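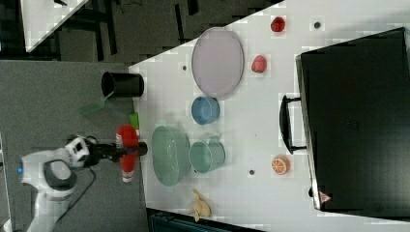
The Koswood oval tray in light purple, with the blue bowl, the pale green basket, the teal-green mug and some of the play fruit.

Koswood Oval Tray, light purple

I've had a soft spot for this tray ever since Saskia Bright brought the first one into the shop wrapped in a tea towel. It's a big, generous oval with a thin grey rim, and the purple is a proper pale lilac sort of shade that looks lovely next to blues and greens (I'd been a bit doubtful until I put the bowl beside it!). I use mine at home for breakfast in bed, for carting the washing-up back from the garden, and for keeping the little ones' play food in one place.

The tray is 40 cm along its longest side and holds up to 2 kg, so a pot of tea and a couple of mugs are fine but please don't load it up with your cast iron. Wipe it with a soft cloth and a drop of washing-up liquid. No dishwasher, I'm afraid – Kamarul tried it on one of ours and the rim has never been the same.

What goes with it

The pale green oval basket has a faint woven look and makes a good home for bread rolls or fruit. It comes from Iklow, same as the mug, and the two greens are different enough that they don't look like a set, if that bothers you. The blue bowl is a Miltell one and I'd happily have it in every size. We also do the translucent green spatula, with a flat head, good for pancakes.

The play fruit is sold separately. You can get the red apple, the strawberry, the beige banana and the orange slice with its cut segments showing, and my niece would like it known that the strawberry is best. They're all for pretend kitchens only, so keep them well clear of a real oven.

Ordering

Trays go out within 2 working days. The basket takes a little longer as Bindu Gounder packs those from the other store room and she's only in for the mornings. If you want everything in one parcel, pop a note in the box at checkout and we'll hold the tray back for you.

We had 36 trays in the July delivery and I don't know yet when the next lot is due. If it's showing as sold out, send me a message and I'll put your name down. Returns are fine as long as it hasn't been used, and Paraskevi on the desk can sort out a swap if you'd prefer something else from the Koswood range.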